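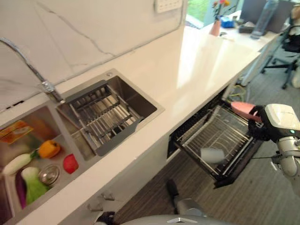 Heltbridge kitchen cell, right arm over the open dishwasher drawer.

Return-to-service checklist, two-arm unit
Checked by: Regula Kofler
Second check: Dwight Arsenault
Reason for check: right gripper lost grip force during unloading in April and dropped a cup. No injury.

1. Emergency stop, both buttons. PASS
Arms held position on each press.

2. Right gripper pads. FAIL, replaced
Inner pad worn smooth at the tip. New pair fitted, old pair bagged for Oten.

3. Grip force, right. PASS after repair
Ran 300 closes on the test block with no slips. Before the pad change it slipped 47 times in 300.

4. Grip force, left. PASS

5. Slip alarm. FAIL
Alarm came up late on two tries. Dwight thinks the filter setting is wrong. Elin Phillips to ask Durrani for the old value.

6. Arm clearance at open drawer. PASS WITH COMMENT
Lower arm works close to the floor here. Keep feet out of this area while power is on.

7. Floor and cables. FAIL
Yellow and green cables lying on the floor near the end of the cabinet. Tie back or cover before the next run.

8. Sink area. COMMENT
Produce still in the left basin. Clear it before any wet test.

9. Cups and dishes. COMMENT
Plastic only until item 5 is closed.

10. Service log. PASS
Pad change entered. Next pad check at 1000 cycles, was 2000.

Result: not released. Items 5 and 7 open. Flurina Aebischer to sign when both are done.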